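News > Software > Editing and Effects

Search news, guides and downloads Search

Rondov releases Plernau 6 with rebuilt tracking and a new licence scheme

Last updated: April, 10.40

Rondov has released version 6 of Plernau, its compositing and finishing software for film and television work. The new version is available to all customers with a current maintenance contract and can be downloaded from the customer area. Customers whose contract has lapsed may continue to use the version they hold, but will not receive further corrections to it after the end of the summer.

The release replaces the tracking tools that have been part of Plernau from the start. The point tracker and the planar tracker were previously separate tools with their own settings and their own file format. They have been brought together in a single panel, and the results of either can be passed to any other tool in the project without being exported first. Projects made in the previous version will open as before. Tracks saved in the old format are converted on opening, and a copy of the original file is kept in the project folder.
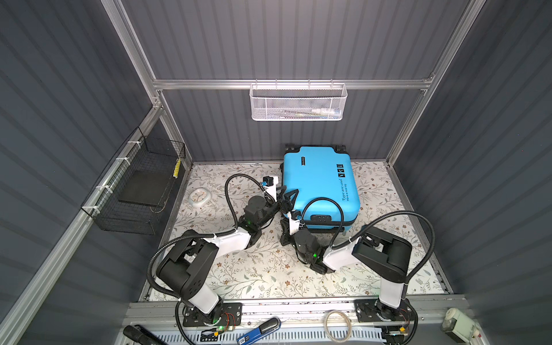
Blue hard-shell suitcase on a floral-patterned mat, with two robot arms.

According to Rondov, 1,560 corrections and small changes have been made to the software during the development of version 6. Of these, 1,491 were first reported by customers, either through the support desk or through the test programme. The full list is given in the release notes. It includes a long-standing fault in which the colour settings of a clip were lost when the clip was moved between two projects, and another in which captions placed close to a cut were shown one frame late.

"Our customers have told us plainly that they wanted the existing tools put right before we added new ones," said Lyle Bellamy, head of product at Rondov. "We have spent most of this cycle on the parts of the program that people use every day. The tracker is the largest piece of that work, but the changes to saving and to memory will be felt by more people."

Saving now takes place in the background and no longer stops playback. Users may set how often it happens and how many earlier copies are kept. On shared storage, a project that is open on one workstation is marked as such for everyone else, and a second user may open it to read but not to change. Rondov advises sites with shared storage to move all workstations to the new version on the same day, as the marking is not seen by earlier versions.

Tracking and repeated detail

The planar tracker has been given a new method for surfaces on which the same detail occurs many times. In earlier versions the tracker could move from one part of such a surface to the next part that looked like it, and the error had to be found and corrected by hand. Version 6 compares each area with a wider part of the picture before it accepts a match, and stops with a warning if two matches are equally good. The wider comparison is slower than the old method. It is switched off by default and can be turned on for a single track or for a whole project.

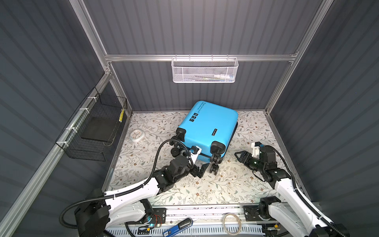
Rondov has also changed the way in which results are checked. Each track now carries a confidence line along the bottom of the timeline, and the parts that fall below a level chosen by the user are shown in a second colour. A correction made at one point is carried forward and back as far as the next point the user has fixed – in the previous version it was carried forward only. The dark floor of the shadow tool, which many users had asked to be able to raise, can now be set by hand.

Licences

Plernau 6 is the first version to be sold under the new licence scheme. Licences are no longer tied to one workstation. They are held in a pool for each site and are given out by the Harberg licence service, which Rondov also uses for its audio tools. A licence may be borrowed for work away from the site and is returned to the pool when the loan ends or when the user signs out. Sites that cannot connect to outside networks may run their own licence server, and instructions for this are included with the download.

There are 3,060 licences in use under the old scheme. Rondov intends to move all of them by the end of the year and will write to each account holder with the arrangements for their site. No charge will be made for the move. Freelance users with a single licence can make the change themselves by signing in to the customer area and choosing "Move licence".

Plug-ins

Plug-ins written for the previous version will need to be updated. Helmy, whose grain and noise tools are widely used with Plernau, has issued new versions of its whole range to coincide with the release. Customers who depend on plug-ins from other suppliers should ask the supplier before they install version 6. Both versions of Plernau may be kept on the same workstation, provided they are installed in separate folders.

Support for the oldest graphics cards has been withdrawn. The release notes contain a list of the cards that have been tested, together with the driver version used for each. Cards that do not appear on the list may still work, but faults reported on them will not be investigated.

Training sessions on the new tracking panel will be held online throughout April, in the morning at 9.30 and again in the afternoon at 3.00. Places are free to customers with a maintenance contract and can be booked through the customer area. A recording of the first session will be added to the training library, with subtitles to follow.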